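Cell notebook - Dina (sim side), February

09:10. Came in to find the overnight run had stopped at episode 231 out of 400. No error in the log, just a long silence and then a polite line saying the solver had given up. Dina (the cell, for anyone reading this who joined after we stopped naming things properly) was sitting at her home pose looking innocent.

Replayed 225 onwards. All fine up to 231, where one of the thin sticks goes into the tabletop instead of onto it, stays there for a few steps, and is then fired at the ceiling with real conviction. After that every joint reading is NaN. So it is the contact settings again, which I said in January were finished. I have left the January page in the notebook as a lesson in humility.

09:45. Checked the obvious things first.

- Table height in the scene file: matches the Fullton drawing. Good.
- Arm base height: also matches, after I subtracted the block properly. The first time I added it.
- Stick collision shapes: capsules, as agreed. Except two of them, which are boxes with a side thinner than the contact margin. I made those two in December, apparently in a hurry.
- Gripper finger pads: friction was set in two places and the two places disagreed. The second one wins. The second one was wrong.

Changed the boxes to capsules and deleted the first friction entry so there is only one place to be wrong in. Reran 231 with the same seed. Stick lands, rolls a bit, stops. No launch.

10:30. Since the scene was open anyway I went through the reset routine, which has been annoying me. The sticks are dropped from a height that made sense when we were using the chunky blocks from Dursun. Thin sticks from that height bounce, and the settle check then times out and lets the episode start while things are still moving. The policy gets blamed for missing a stick that is on its way somewhere else.

Lowered the drop and made the settle check look at spin as well as speed. A stick spinning on the spot used to count as settled, because its centre is not going anywhere. Technically true. Also made the reset try again if two sticks overlap at spawn, where before it shrugged and let the solver sort it out.

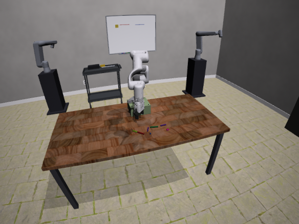 11:50. Gripper approach next. With the wrist straight down the fingers should clear the wood by 6 mm at the hover height in the config. Measured it in the viewer and got less, and it changed depending on where over the table I put the hand. That should not happen with a flat table and a perfect robot, and ours are both supposed to be perfect.

Spent far too long on this. The tabletop visual mesh is flat. The tabletop collision mesh was tilted, very slightly, because whoever exported it (me) left a rotation on the parent. Nothing to see in the render, of course. Zeroed the rotation, re-exported, measured again at the four corners and in the middle. Same clearance everywhere.

I suspect this also explains the old complaint that sticks drift to one side during long episodes, which we filed under "physics" and moved on from.

13:20. Lunch was late. Started a short run of 49 episodes with the new reset. Deliberately left the lighting and wall colours alone so there is only one set of changes to argue over.

14:40. Short run done. No explosions, no NaNs, no settle timeouts. Grasps on the smallest pieces are still poor: the fingers close, the piece squirts out sideways, and the arm carries on lifting nothing with great care. I don't think this is contact settings. The grasp point is taken from the bounding box, and for a very small piece lying at an angle the box centre and the good place to grab are different things. Needs a proper fix. Will not be today.

15:15. Housekeeping, for whoever has the cell next:

- Old scene file is kept with "pre_capsule" on the end. Please don't train on it.
- Drop height is now in the config, with a comment. It used to be a number in the middle of the reset function with no comment.
- Fikova's episode viewer still shows the old hover height in its side panel. It is only a label. Ignore it or fix it, I have no strong feelings.
- If the solver goes quiet again, look at the last stick spawned before looking at anything clever.

16:30. Queued the full 400 for tonight with the checkpoint interval turned down, so that if it dies again we lose less of it. Also told it to stop loudly on the first NaN. Left the viewer closed this time, as having it open slows everything down and I only sit there watching it.

To do: grasp point for small pieces. Check whether the real table is level, now that I have been rude about the simulated one.

Recent entries
Dina - collision meshes, first pass
Dina - gripper friction (finished, supposedly)
Fikova viewer - episodes out of order after export
Dursun blocks - masses and sizes
Fullton table - drawing against tape measure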